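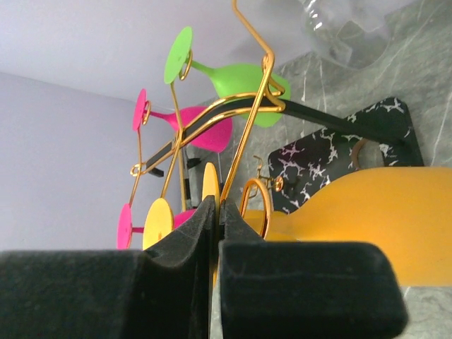

The torque limit on the left finger was set at 600, in units that Laurențiu Hodoroagă had defined himself and never converted to anything. At 600 the gripper held a wire. At 1,000 it bent one. He had a coffee can of bent ones under the bench.

He wrote the run number, 1,649, at the top of the page and under it the conditions: wrist camera on, lamp at half, compressor off because of the neighbors. Then he typed the lift command and kept his thumb on the stop button.

The arm went up by 9 millimeters and paused, as instructed. The glasses swung. The controller was supposed to wait until the swing died down before it moved again, and it had two ways of judging that. One was the current draw at the wrist. The other was the picture. When they disagreed, the picture won. He had written that rule in February, after the current sensor reported a perfectly steady load for an hour with nothing in the gripper.

"Still moving," the log said. "Still moving. Still moving."

He drank some water. The shop at Dulcombe closed its front door at ten, but members with a key could stay, and he had stayed most nights since the clocks changed. The arm was a secondhand Vurkitz with a replaced elbow. The fingers were his own, the fourth pair. The third pair had been smooth, and wire had rolled out of them.

"Settled," the log said.

The next move was a quarter turn of the base. He had cut the acceleration twice already. Fahy, who had the bench by the window and built clocks, had told him to cut it a third time and to stop using things that hang.

"Your problem is a pendulum," Fahy had said. "You have several pendulums. Pick up a brick."

"My sister doesn't own a brick."

Fahy had gone back to his clock.

His sister had lost most of the grip in her right hand in the fall. She had asked for help with jars, and with the rack, which she liked to carry out to the porch when people came over. He had solved jars in two weeks.

The base turned. The glasses lagged behind it, caught up, and went past. One of the yellow ones touched a pink one and made a small plastic click. The log said "Still moving" eleven times. He counted, then wrote the number down.

"Settled."

He entered the lowering command, looked at it, and changed the speed to half. Then he put his thumb back on the button and pressed return with the other hand.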